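Umlow cell

The Umlow cell is a simulated two-armed robot workstation maintained by Sundqvist as part of the Tiltolov project. It is used to prepare and check handling tasks on household furniture. The machine is a grey humanoid torso with two arms, each ending in a gripper.

Setup

A session begins by loading a room and placing the torso at a work surface. In the bedroom layout this is a light wooden desk with a monitor on it, next to a bed. Both arms are brought forward until the grippers are over the desk.
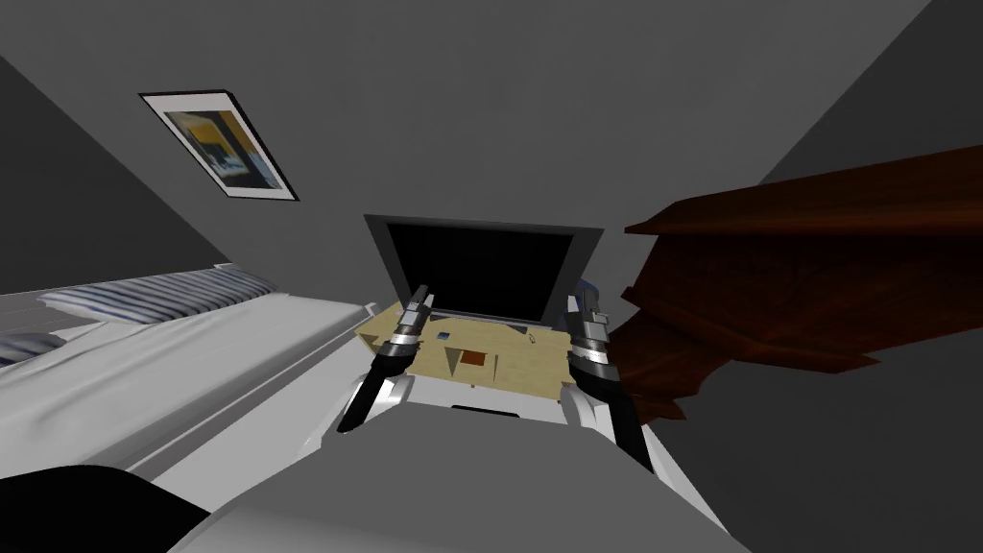 Joint zeros are then loaded from the Odico configuration file, and each arm is moved slowly through its range. Camera mounting angles are stored in the same file. A wrong entry there does not stop the arms, but it spoils any recording made afterwards.

Gripper check

The grippers are checked with thin objects, which show up errors in finger height sooner than blocks or cups do. The usual test piece is a dark blue payment card bearing the name "I AM ROBOT". It is laid flat on the wooden top and the finger is brought up close to its edge. An offset of over 3 mm means that the finger model has to be aligned again.
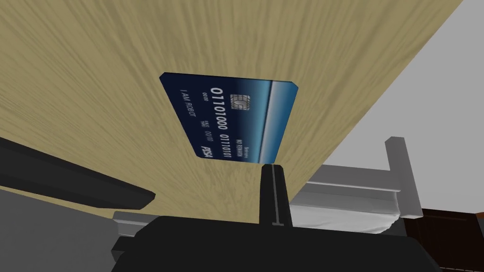 Upkeep

Contact settings are reviewed after 500 runs, or after any change to the physics engine. Faults are most often traced to the finger pads, whose friction values were reset by mistake in the September release. Version 4 of the configuration file restored them. A repaired cell must complete 20 card checks before it is returned to use.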